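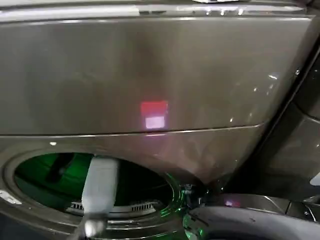 Front-loading washing machine with the display lit.

Bratora Petitions support
Status: Closed (workaround supplied, fix scheduled)
Product area: Signature count, paper import
Customer: Iltcombe Council, Democratic Services
Raised by: Myrtle Yazzie
Assigned to: Lorna Dow
Priority: Medium, raised to High

Summary
Public signature total does not change after a paper import.

Original report (Myrtle Yazzie)
We have a live petition against the proposed road user charge. The public page shows 2,304 signatures. This morning I imported 198 paper signatures handed in by the lead petitioner from the stall in Hinthorpe. The import screen said "Complete" and gave no errors. The public page still shows 2,304. The admin page shows the same figure.

The threshold for a debate at full council is 3,000 and the petition closes at the end of October. The lead petitioner has already posted online that we are hiding names. I have had two councillors on the phone, one from each side of the argument, and would like something in writing to send them.

Browser is Edge. I have logged out and in again and cleared the cache.

Reply (Lorna Dow)
Thank you. Please don't run the import again yet, as a second run may create duplicates that have to be removed by hand. Could you send:
the import reference from the top of the log screen
the CSV as uploaded, with the name column blanked
a note of whether the petition is set to "Residents only" or "Live, work or study"

Reply (Myrtle Yazzie)
Reference and file attached. The setting is "Live, work or study". It was "Residents only" for the first few days and was changed by the monitoring officer after a complaint.

Internal note (Lorna Dow)
Import log checked. The importer splits files into blocks of 100, so this one ran as two blocks. Both were accepted. All rows are in the signatures table with status HELD. None have been lost.

HELD rows are left out of the total by design until the ward lookup returns a match. The lookup has not returned anything for these rows. Online signatures on the same petition are going through normally, so the lookup service itself is up.
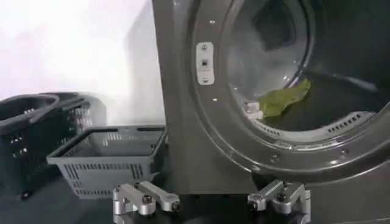 Compared an online row with a paper row. The online row carries the new ward code for Hinthorpe, brought in with the boundary review. The paper row carries the old one. The paper import template supplied to the customer has the old code as a fixed value in the ward column. The lookup does not recognise it and times out without writing an error, and the import screen then reports "Complete".

The template was built by Nguyen-Tran when they set the site up. Have asked them whether other councils were given the same file.

Reproduced on the test site with three dummy rows:
old ward code: HELD, no error
new ward code: counted
ward column empty: counted, ward filled in from postcode

Eligibility setting makes no difference. Same result under both.

Reply (Lorna Dow)
The signatures are stored and are waiting on a ward check. The cause is an out-of-date ward code in the import template. To release them:

1. Go to Admin, Petitions, Held signatures.
2. Filter by your import reference.
3. Select all. Check that the number selected matches your file.
4. Choose "Clear ward and recheck".
5. Wait for the job to show as finished. Don't close the tab while it is running.

Each row is then matched on postcode. Any that fail will stay in the list with a reason shown. The audit log records the original import time, so signatures received before the closing date keep that date even if they are rechecked later.

For any further paper sheets, leave the ward column blank.

Reply (Myrtle Yazzie)
Done. The total on the admin page has gone up. The public page took longer and I nearly wrote to you again. A few rows are still held with "Postcode not found" and I am checking those against the sheets, as some of the handwriting is poor.

Is the audit log something I can give to the councillors?

Reply (Lorna Dow)
Yes, using Export, "Summary without personal data". Do not send the full log, as it contains names and addresses. The public page is cached and can lag behind the admin page by several minutes.

Reply (Myrtle Yazzie)
Summary sent to both. Happy for this to be closed.

Resolution
Cause: obsolete ward code in paper import template.
Workaround: clear ward and recheck; leave ward column blank on new imports.
Fix: importer to show a warning when rows are HELD at the end of a run. Revised template to be issued by Nguyen-Tran.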